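Davumley Community Kitchen
Progress report to the Gilach Fund, second period
October 24, 2020
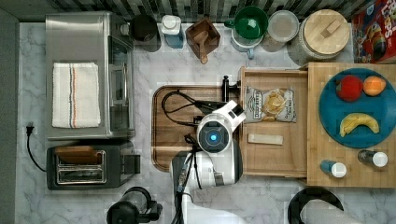

The recipe cards are finished and in use. The grant pays for a set of low-cost meals that people can cook at home with a small budget and one or two pans, and for the weekly ingredient boxes that go with them. Most of this period went into testing the recipes, rewriting the ones that failed, and moving the classes out of the hall and into a pickup service. Snacks were outside the original plan, but so many households asked about them that we added a page comparing the cost per serving of store-bought items, such as a small bag of Deep River potato chips, with roasted chickpeas and oven-baked potato skins. The chickpeas came out cheaper. The potato skins cost almost nothing if the potatoes are already being peeled for the soup.

Boxes and meals

We handed out 1,488 boxes between the start of the period and the end of September. Each box holds dry goods, vegetables and one protein for two dinners serving four people. The protein was chicken thighs, canned fish, lentils or eggs, depending on price that week. Lentils were the least popular and we now send them only with the red lentil and squash soup, which people like.

Pickup is from the side door of the Trellon building. Home delivery is offered to 47 households that can't get there. The driving takes longer than we budgeted for, mainly on the east side of town, and we have split the route in two.

Recipes

The set has 35 recipes in the plan. At the end of the period 31 were printed and 4 were still being tested. The four are:

Baked oatmeal with apples. Sets well in a metal pan but stays wet in the middle in glass. Needs a second baking time on the card.

Cabbage and white bean stew. Tastes fine, but the cooking time is over an hour and our limit is 45 minutes. We are trying it with the cabbage cut thinner.

Fish cakes. They fall apart if the potato is mashed while hot. The next version uses cold leftover potato and more breadcrumbs.

Barley salad. Pearl barley was out of stock at our wholesaler, Blöndal, for most of September. It may become a rice salad.

Salt was cut in all the soups after the first round of feedback. We also took out the slow cooker versions, which hardly any households used, and gave the space to notes on freezing and reheating. Oven temperatures are given in Fahrenheit only.

Feedback

A paper form goes into the box once a month. We got 135 forms back. The chicken and rice bake was named most often as a dish people had made again – the black bean chili came second. The most common complaint was that onions and carrots arrived in larger amounts than the recipes use. We have changed the packing list and added a carrot soup to the cards. Several people asked for larger print, and the next printing will have it.

Spending

Food costs are slightly over plan because of the price of eggs and canned tomatoes. Printing is under plan. Fuel is over plan for the reason given above. We ask the Fund's permission to move the unspent part of the printing line to food. No change to the total is requested.

The chest freezer was bought and installed. The receipt is attached with the others. We have not yet bought the second set of scales, as the first set is enough while there are no classes in the hall.

Next period

Finish testing the last recipes and print them. Reprint the full set in larger type. Start the winter boxes, with more root vegetables and a second soup. Write a short guide to cooking dried beans – the boxes will switch from canned to dried for part of the winter to bring the food line back down. Classes in the hall stay on hold, and we will write to the Fund separately before setting a date for them.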